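Automation in Room Preparation: A View from the Housekeeping Office
May 28, 2024

I have been responsible for housekeeping standards at the Kastero residence for some years, and this journal has mostly dealt with linen contracts and the training of new attendants. Several colleagues at other properties have asked me to set down our experience with the two-armed machine that now clears litter from bedroom floors. I do so here in a personal capacity. The views are mine and do not bind the management.

The decision was taken in April, after a period of consultation with staff. Drudetti, which supplies and maintains the equipment, was asked for one task only: picking up what guests leave on the carpet and placing it in the bin. Beds, bathrooms and dusting remain wholly with the attendants. Jayanthi Nambiar, who represents the attendants in our meetings, insisted that this limit be written into the agreement, and I was glad to support her.

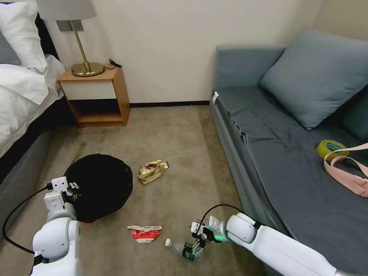

Floor clearing in a guest bedroom: the right gripper on a plastic bottle, with a wrapper and a paper cup on the carpet.

The case for choosing this task was put most clearly by the attendants themselves. A person who turns over rooms bends a great many times in a shift, and much of that bending is for small things: a bottle, a cup, a sweet wrapper by the sofa. Subbarao Namboodiri, our longest-serving attendant, told the first meeting that he had no objection to making beds until he retired, but that his knees had strong opinions on picking up wrappers.

His other point was less comfortable. He asked whether fewer minutes per room would in due course mean fewer people. Management replied in writing that no post would be removed as a result of the machine, and that the commitment would be reviewed with the staff present. I consider that the correct answer, though I understand why some colleagues would have preferred a commitment without the word "reviewed" in it. 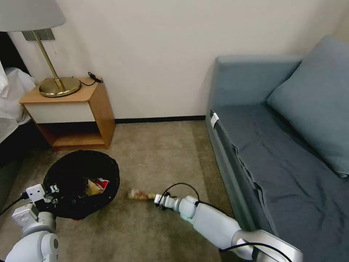 The right gripper holding a small piece of rubbish just above the carpet, near the lined bin.

The working day has changed in ways we did not fully foresee. An attendant used to enter a room, open the curtains and begin. Now the attendant looks over the floor first and removes anything that may belong to the guest. The machine is not permitted to decide what is rubbish in cases of doubt — a folded receipt, a child's drawing, a single earring. That judgement was always part of the job, but it was never written down. It now has its own page in the Brutley manual, which we use for all room procedures, and Malathi Ramasamy drafted the text after speaking to every attendant on her floor.

Two attendants have been trained as operators. They receive a higher hourly rate while they are in charge of the machine, and the role rotates so that it does not settle on the youngest members of the team. Jagadeesh Kurup was one of the first to qualify. He reports that the hardest part is patience: he can see the wrapper, he knows where it should go, and he must keep his hands to himself.
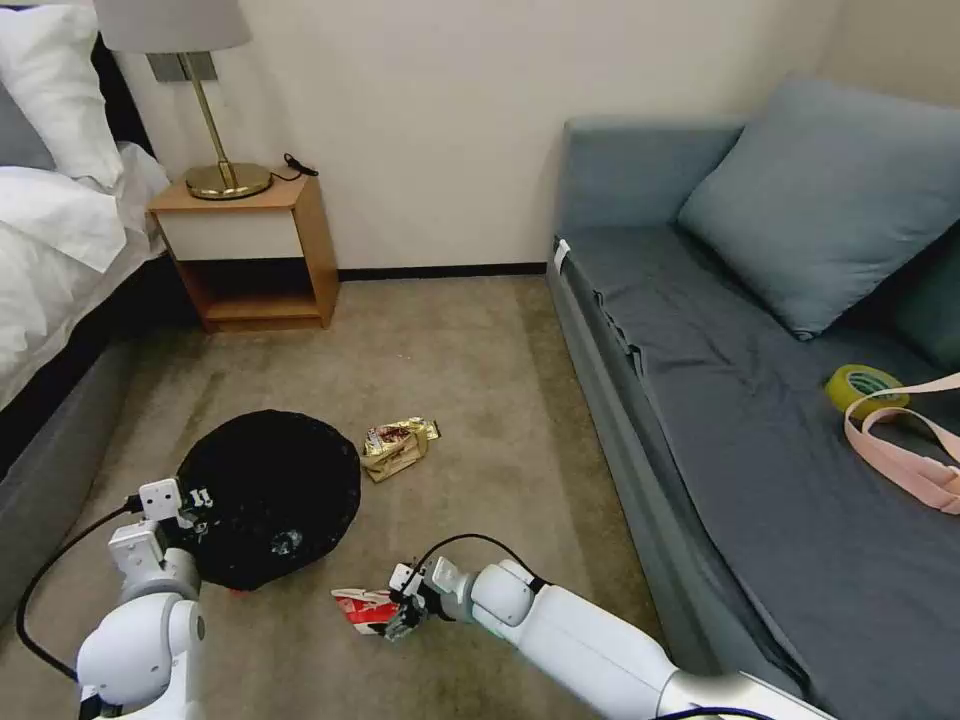
Pace has been the subject of most of our discussions. An experienced attendant is quicker over a small floor, and I see no purpose in pretending otherwise. The benefit lies in what the attendant can do during the same minutes, and this depends heavily on the layout. In the larger rooms of the Rolland wing a person may work at the bathroom end undisturbed. In our smaller bedrooms, with a bed on one side and a sofa on the other, two workers and a machine would be in each other's way, and we have had to rearrange the order of tasks accordingly.

There is also the matter of company. Attendants here have traditionally worked in pairs, and several feared that the second person would quietly be replaced. We have kept the pairs. Leandro Cuesta, who prepares the rotas, has found this awkward to arrange on busy mornings, but it has been done.
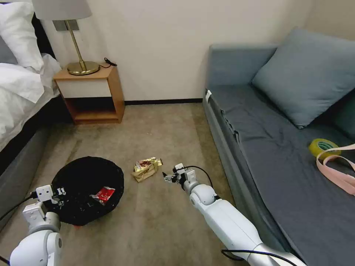

Guests have shown less interest than I expected. Rooms are cleared after departure, so few of them meet the equipment at all, and those who pass it in the corridor tend to ask the attendants whether they like it. The answers vary, and I have asked that no one be given a prepared reply.

The next staff meeting will consider whether the operator's allowance should also cover the time spent on cleaning the grippers and charging the unit. Ms Nambiar has submitted a paper in favour. I intend to support it, and will record the result in this journal.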